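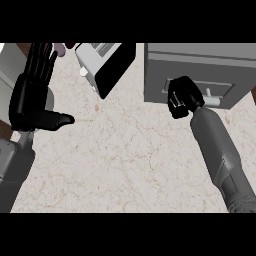 Parvaneh Heydari on Jallano, Cheap Seats and the Second Weekend

I got to the coffee place ten minutes early because I wanted the table by the outlet, and Parvaneh Heydari already had it. She had a muffin in front of her and two phones, one of them face down. "That one's the theater owners," she said. "If it buzzes I'm ignoring it until noon."

If you don't follow the small-movie side of the business, you may not know her name, but you've possibly seen something she sold. Heydari runs distribution at Sokgate, which is five people and a very loud radiator over a dry cleaner. They put out maybe four movies a year. Most of those come and go and end up on a streaming menu next to something with a shark in it. And then in August they released Jallano, a two-hour drama about a family that runs a ferry, and it just sort of refused to leave theaters.

I saw it on a Friday night in the first week with nine other people (I was bored during the trailers, I counted). I went back three weeks later with my sister and we had to sit in the second row. I have been wanting to ask somebody how that happens ever since, so I asked her.

"Okay, so I wish I had a story where I was smart," she said. "We opened on 10 screens. We hoped to be on 30 by the third week, and then the first weekend came in and I went home and told my husband we'd be off all of them by the third week. It was bad! It was so bad. One house did 289 dollars on Saturday. For the day. All the shows."

She remembers that number, she told me, because the manager of that house called her to read it out loud.

That manager was Glenys Samuel, who books a two-screen place upstate and who I called afterward, since Heydari kept bringing her up. Samuel didn't deny it. "I did read it to her," she said. "I wanted her to hear it in a human voice. But I also called to say I was keeping it, which she leaves out."

I asked Heydari if she does leave that out. She laughed and picked at the muffin. "I leave it out because it makes Glenys sound nice."

What happened next is pretty dull if you were hoping for a viral video. Samuel moved the movie from her evening slot to one in the afternoon, where the older crowd goes, and dropped the ticket to a matinee price all week. The Tuesday show tripled. The Wednesday show did better than the Tuesday show. By the second weekend she'd put it back on at night as well, and she was emailing other bookers she knew, and they were trying the afternoon thing too.

"Everybody in my job looks at Friday night," Heydari said. "Friday night is when you know if you're a genius. By nine o'clock on the East Coast you've got people sending you projections, and by Saturday breakfast it's all over. The big guys do it and we do it because they do it. And I had a movie whose whole audience was going to come on a Tuesday at one. I was grading it on the wrong day of the week."

So did she change the plan for the third weekend?

"I changed the plan in the car. I pulled what was left of the online ads, I think that was Sunday, and we spent the money on postcards. Actual postcards in the mail. My boss thought I'd lost it."

How many postcards?

"Every theater that wanted them got 500. A lot of them sat in a box, I'm sure. Glenys used hers."

Samuel says she used hers and asked for more and never got them. (I passed that along. Heydari wrote it on a napkin.)

We talked for a while about Trokar, because you kind of have to. Trokar was the giant thing that month, the one with the drilling machine and the two brothers, and it was sitting on practically every screen in the country when Jallano opened. I figured she'd be bitter about it. She'd seen it twice.

"I like Trokar! My kid likes Trokar. I'm not going to sit here and be a snob about it. And it helped me, if you want to know. It opened enormous and then it dropped hard, and in the third week you had all these theaters with a big room and nobody much in it. They had to put something in there. If Trokar holds, I never get those rooms."

Is that something she planned for?

"No. You look at the calendar and you see a monster on it, and you either run away or you tell yourself a story about counter-programming. We told ourselves the story. Mostly we picked that date because the director had a wedding in September."

I asked about the reviews, which were good without being the kind that gets you on a poster. A couple of critics thought the last half hour was slow. One I read said the grandmother was the only character worth the ticket. Heydari got a little heated here, in a friendly way. She thinks reviews matter a lot for her and hardly at all for a movie the size of Trokar, and that people in the press (she pointed her spoon at me) talk about the two as if they're the same game.

"If Trokar gets a C from everybody, it loses what, a little bit off the top? If mine gets a C, the phone doesn't ring. There isn't a phone. So yeah, I read all of them. I read the one about the grandmother to the actress who plays the daughter, which was a mistake."

Samuel sees it from the other end. Her regulars don't read reviews much, she said, but they do read her. She writes a newsletter with three or four lines on each movie and the showtimes, and she'll put in a warning if there's something in it people will want to know about. For Jallano she wrote that it was long, that the dog is fine, and that there's a dinner scene you should eat before. "The dog line sold more tickets than anything Parvaneh mailed me," she said. I can believe it. I'd have liked to know about the dog going in.

There was one part of all this I couldn't get a straight answer on, and that's money. Heydari would say the movie is in profit. She wouldn't say how much, or what they paid for it. She did say the week-to-week drop between the fourth and fifth weekends was "nothing, like a rounding error," and that she's never had that before and doesn't expect to again. When I pushed, she offered me half the muffin.

What she did want to talk about is Lã, the next one. It's a quieter movie than Jallano, if that's possible, with subtitles and a lot of weather. Sokgate picked it up before any of this happened. I wondered if the plan now is to do the same thing over again, with the postcards and the afternoons.

"Everyone asks me that. Exhibitors ask me that. They say, is it the next Jallano, and I say I don't know, is it Tuesday? It's a younger movie. It's about a girl who works in a wool shop and wants to leave. I don't think the one o'clock people are who it's for. I think maybe it's a late show. Ten at night, college towns. Or I'm wrong, and I find out on a Wednesday again."

She's starting it on fewer screens this time, and she's already told everyone at the office that they aren't allowed to look at the Friday number. I asked if she was going to look at it.

"Oh, of course. I'll be in the bathroom with the phone."

Samuel has seen Lã already, on a link, over two evenings. She thinks the first half is wonderful and would like ten minutes out of the middle. She's booking it for a week with an option on a second, and she's undecided about the newsletter. There's no dog in it. There's a goat, she says, and she needs to watch the end again before she promises anybody anything.

The face-down phone had buzzed four times by then. Heydari looked at the clock over the counter, saw it was five past twelve, and turned it over.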